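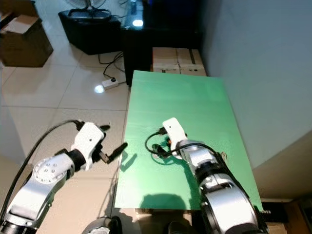
The Rinum Teleop Kit lets one operator show a two-arm robot a task by remote control. Each hand lever drives one arm, and a squeeze trigger closes the gripper. Small, floppy parts are where most teams start. A black cable held in the right gripper, its cord looped across a green board, is a fair sample of the work, and the left arm stays free at the side of the board.

Home Products Arms Teleop Support Contact

Search products...

In the kit: two hand levers, a foot pedal for start and stop, the Vultus recording software and a 40-page setup guide. The levers weigh 321 g each. Joint angles and gripper opening are saved with every demonstration - bad takes can be dropped with a second press of the pedal.

Works with Qiu arms from version 11 up. Ships from Nilinport. For orders and spare triggers, write to Tianyou Tan in sales.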